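作業ノート 2019年7月5日(金)
セルD「Drondham」 手前アームの定期整備と原点の取り直し

朝いちで電源を入れたら、先週から気になっていた手首まわりの「コトッ」という音がまだ出ていた。J6を大きく振って戻すときだけ鳴る。軸単体でゆっくり回すと鳴らないので、減速機よりもケーブルの固定を先に疑うことにした。結論から書くと当たり!かなり気分がいい。

稼働カウンタは2,562時間。前回の整備は12月で、そのときのノートには「外装ねじ増し締め、ケーブル固定は触らず」とだけ書いてある。自分の字だった。もう少し書いておいてほしかった。

■ケーブル
上腕から手首へ外回しで渡している黒いケーブル、固定バンドの1つが緩んで、J6を振り切ったところで外装の縁をはじいていた。音の正体はこれ。バンドを外して被覆を見たが、擦れて少しつやが出ている程度で芯線までは遠い。今回は交換なし。

ループの余裕は前より大きめに取り直した。きつく張ると見た目はすっきりするのだが、肘をたたんだ姿勢で手首側のコネクタに力がかかる。最大に伸ばした姿勢、たたんだ姿勢、手首を両方向に振り切った姿勢、と順に低速で回して、どこでも張らない長さを探した。バンドはZeltelの幅広タイプに変更。締めても被覆に食い込まないし、工具なしで外せるのがとてもいい。在庫が残り4本なので発注しておく。

バンド位置には外装側に鉛筆で薄く印を付けた。次に触る人はこの印に合わせてください。

■グリッパ
指の取付ねじを一度全部抜いて清掃、規定トルクで締め直し。左右の指先の段差をシックネスゲージで見たら片側がわずかに前へ出ていたので、座面を拭いてから付け直した。座面に細かい粉が噛んでいただけで、拭いたらぴたりと揃った。こういう素直な直り方をする日は本当に楽しい。

開閉は最低速から始めて60回。引っかかりなし、電流波形も山がきれいに揃っている。閉じ切りの値は古い設定のままだと余計に押していたので、Clorkidoの設定画面から取り直して保存した。旧設定は同じフォルダに日付付きで残してある。

■ベースまわり
取付ボルトは合いマークのずれなし。念のため対角順にトルクだけ確認して、そのまま。足元のリングライトは拭いておいた。埃が乗ると青がぼやけて、離れたところから状態が読みにくくなる。警告ラベルは端の浮きがないか指でなぞって確認、問題なし。

ベース後ろの床側配線は相変わらずの絡まり具合で、今日は手を付けていない。やり始めると半日なくなる。まとめ直すときは、先に両端へ番号タグを付けてから解くこと。前に別セルでタグなしのまま解いて、戻すのにひどく苦労した。

■原点と手先位置
ここからが今日の本題。ケーブルの取り回しを変えたので手先の負荷設定を入れ直し、原点確認、そのあと手先の基準位置合わせという順で進めた。

原点はJ2とJ4だけずれが出ていた。といっても許容内で、ふだんならそのまま流す量だと思う。ただ、せっかく止めているので取り直した。やってみると上から降ろすときの最後の寄りが目に見えて素直になって、思わず3回同じ動作を流して眺めてしまった。

位置合わせの相手には、いつもの薄い色の木の立方体を使った。天板の左端寄り、ふだんの作業でいちばん腕が窮屈になる側。中央付近で合わせると数字は良く出るが、端で狙いが甘くなる。端で合わせてから中央を確認するほうが、この腕には合っている気がする。
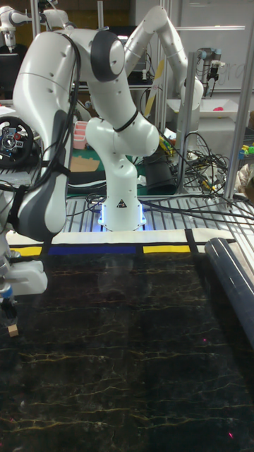 降下は2段に分けた。上の待機点までは通常速度、そこから先は低速。低速区間を長く取ると横方向のずれが目で追えるので、教示の修正がとにかく早い。ずれが見えたら必ず待機点まで戻ってから直す。途中で横に逃がすと、あとでどの点を直したのか分からなくなる。

天板は黒い石目模様で表面に映り込みがあるため、高さを目だけで合わせようとすると映った指先に引っ張られる。最後はゲージを挟んで決めた。最初からゲージを出せばよかったのだが、今日は調子がいいので目でいける気がしてしまった。いけなかった。

保存名は drondham_hand_0705。Dervishi側のジョブはまだ古い基準位置を読んでいるので、切り替えるまでは自動運転に入れないこと。パネルにも札を掛けた。

■残り
・Dervishiのジョブの参照先を新しい基準位置に変更、低速で1周
・Zeltelのバンド発注
・J6の音、連続運転で最大2時間流して再確認
・床側配線の番号タグ付け(時間が取れる日に)
・奥のアームも手首のケーブル固定を見ておく。同じ時期に組んだので、同じ緩み方をしているかもしれない

昼過ぎにもう一度J6を振ってみた。無音。うれしくて左右に何往復もさせた。連続運転の結果は、このページの下に追記する。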